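Cajas de cartón que se abomban en el trastero: ¿humedad o mal apilado?

Guardo cajas de cartón ondulado en un trastero sin ventilación, apiladas de cuatro en cuatro sobre el suelo de hormigón. Desde enero las de abajo tienen las paredes vencidas hacia fuera y el borde superior deshilachado. Son de canal simple, marca Reser. El higrómetro marca 60 % por la mañana y bastante más por la noche.

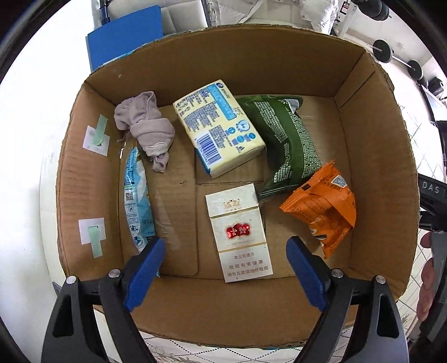

El peso por caja no pasa de 5 kg, así que en teoría estoy lejos del límite del fabricante. ¿Compensa cambiar a canal doble o primero debería corregir la humedad? No quiero cajas de plástico por el precio.

Respuesta 1 (aceptada)

Las dos cosas influyen, pero empieza por el suelo. El hormigón sin barrera transmite humedad por capilaridad y la caja inferior la absorbe por la base. El cartón ondulado pierde buena parte de la resistencia a compresión vertical cuando sube su contenido de agua, y el dato impreso por el fabricante suele referirse a ensayo en cámara climatizada y con poca duración de carga. En almacenaje de meses hay que aplicar un coeficiente de seguridad alto.

Orden que seguiría:

Palé o listones, con separación de la pared.
Esquinas alineadas. Las esquinas trabajan; el centro de los paños casi nada.
Solapas cerradas y precintadas en H. Una caja a la que se le han cortado las solapas se abre por arriba y las paredes se comban con muy poca carga.
Relleno hasta el borde si va a llevar otra encima.

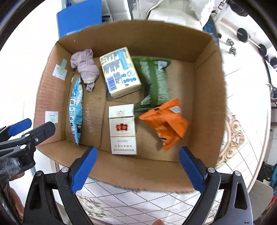
Caja abierta, con las paredes combadas y el canto superior irregular.

Si después de eso sigues por encima del 60 % de forma continua, deshumidificador. El canal doble ayuda, pero también se reblandece.

Respuesta 2

Yo tengo un Sastry pequeño, de depósito de 700 ml, y lo vacío cada dos días. En un trastero de unos 30 metros cúbicos se queda corto.

Respuesta 3

Tira las de abajo. Una vez marcada la arista no recupera. En Todov venden canal doble por paquetes.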